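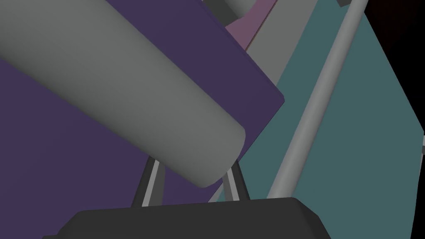
Rendered view: gray cylinder against a purple panel.

Unit 7: Reporting in character

The newsroom game runs on Wednesday. Each group covers the trade dispute between the moons Oltton and Stullside for the Lallance Courier, our in-world newspaper.

Write one news item, 400 words maximum. Quote at least 2 officials and keep their titles the same throughout. Rumors must be credited to a speaker. The Wouters Treaty is settled background, so don't change its terms.

Stay in the world's calendar. No Earth dates.

Drafts are due by 12 noon. Bring a printed copy for the editing round.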